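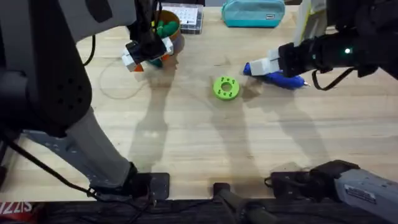 How to clear a work table without buying more bins

Most advice on tidying a work table starts with shopping. Get the drawer tower, get the label maker, get the 36-pocket organizer. I bought a Trodell rack with 60 little drawers two years ago and I can tell you what happened: I filled 11 of them and forgot which ones. The table looked the same by January.

What follows takes one evening and uses what you already own. It won't change your life. It should get you a table you can work on.

Step 1. Pull everything toward the middle

Leave the containers at the back edge and bring the loose things forward. Hand tools, rings, washers, blocks, odd cables. You'll be tempted to start sorting at once. Don't. Sorting while you gather is how people end up reading an old instruction sheet at 11 p.m.

Step 2. Split by what you do with it

The usual tip is to sort by size or by color. Color looks great in photos and is close to useless when you need a part. I use two piles: things I hold while I work, and things that end up in the work. A blue hand tool goes in the first. A flat green ring with holes in it goes in the second, even if the two have been lying side by side for weeks.
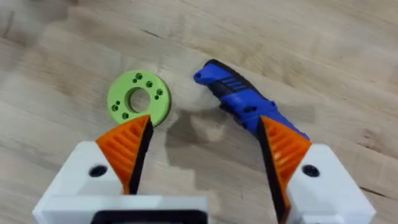 If something fits neither pile, ask when you last reached for it. Sudheer Kotian, who taught the evening class where I picked up half of this, gave every such piece 60 seconds and then it went in the giveaway box. I thought that was harsh. I still think so, but I've never gone back for anything.

Step 3. Match the container to the shape

Compartment boxes are oversold. They're good for small things of one kind — screws, beads, spare tips — and bad for nearly everything else. Rounded pieces do fine in an open tub you can dig through with one hand. Long tools belong in a zippered pencil case, lying flat. An Osholm tool roll does the same job and costs more, so draw your own conclusions.

Flat rings are the awkward ones. In a tub they sink to the bottom. Thread them on a piece of cord and tie it loosely, or stand them on edge in a narrow box.

Step 4. Cables last

Coil each loose one wide, with no tight bends, and use a twist tie. Skip the fancy clips. Leave anything that's plugged in where it is.

Step 5. Put back less than you took

Return the containers to the far edge and keep one tool out, the one you'll use tomorrow. Check again after a week. If the loose stuff is back, the tub is probably too far from your hand, so move it closer before you consider buying another.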